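Home Features Workshop Reviews Subscribe

Features > Hands On > Robotics

Two arms, one bin and a lot of swearing at cables

I should say up front that I went to Nodstead expecting to be home for dinner. The plan was simple enough: Traston had a pair of gripper finger sets they wanted a fair comparison of, I had a free afternoon, and the kettle was reportedly good. By 12 I'd parked, signed the visitor book and been handed a set of fingers that looked like something you'd pull out of a crab.

The two sets go by Navarro and Wada in the workshop. Navarro is the long, thin one, made to slip down between an object and whatever it's sitting against. Wada is stubbier with a fatter pad, and the sales sheet is very keen on the word "forgiving". I'd used something like the Wada before on bottles and loved it, so I'll admit I walked in with a favourite (and a fair bit of smugness, which didn't last the day).

For the test we settled on a plastic bin. Everyone wants to try these things on eggs and wine glasses, and fair enough, it makes for a good video, but the job most small shops really want done is moving a tub from one spot to another without crushing the rim. Tubs are rotten for grippers! The wall tapers, the plastic flexes, and a see-through one gives a depth camera all sorts of grief, because half the time it's measuring whatever is behind the tub. You also need two arms for anything long, and two arms means two chances to get in each other's way.

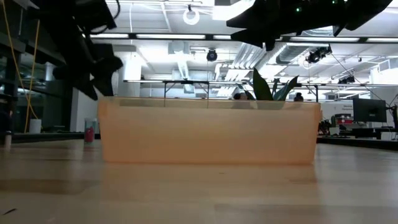 Setting up, or where the afternoon went

I'd love to tell you we got stuck straight in. We spent ages on cable slack. Every time we thought we had it sorted, one wrist would roll a bit further than we'd planned for and the lead would go tight, and we'd be back on the stepladder with a handful of velcro ties. If you're buying a twin-arm rig this year, budget more for cable management than you think is sane, then add a bit.

The approach matters too. Come at a rim from straight above and you've got a nice clear line down, but both arms need to agree on how high the rim is, and they had slightly different opinions about that. We re-zeroed the pair and got them to within 2 millimetres of each other, which I was chuffed with until I watched a fingertip land on top of the plastic instead of beside it. A tub rim isn't very thick. Two millimetres is plenty to miss by.

What I did like was hovering. Park the open fingers up near the corners, look at the camera feed, have a think, then commit. The controller lets you set that pause yourself, and we ended up on 20 seconds while we were learning, just so there was time to argue. My advice is to leave it in long after you feel silly about it. 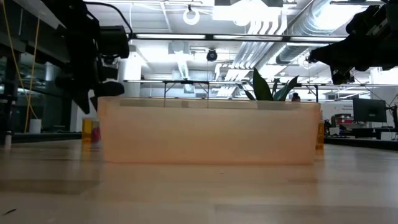

Traston Workshop Correspondent

So, which set would I take home? On the rim, the Navarro fingers, and it pains me to type it. They got down the side of a tapered wall far more neatly, and when they were a whisker off they tended to slide into place where the Wada pads just sat on the lip and pushed. For anything round and solid I'd still grab the Wada without thinking twice.

The extra finger set is $391, and I reckon that's fair if you handle mixed stock, a bit rich if you only ever shift the one kind of tub. Swapping them over needs a hex key and some patience, and I'd really like to see a quick-release version before I told a busy shop to change fingers between jobs.

I've been asked back in May for another go, this time with lids. I've already started stocking up on velcro.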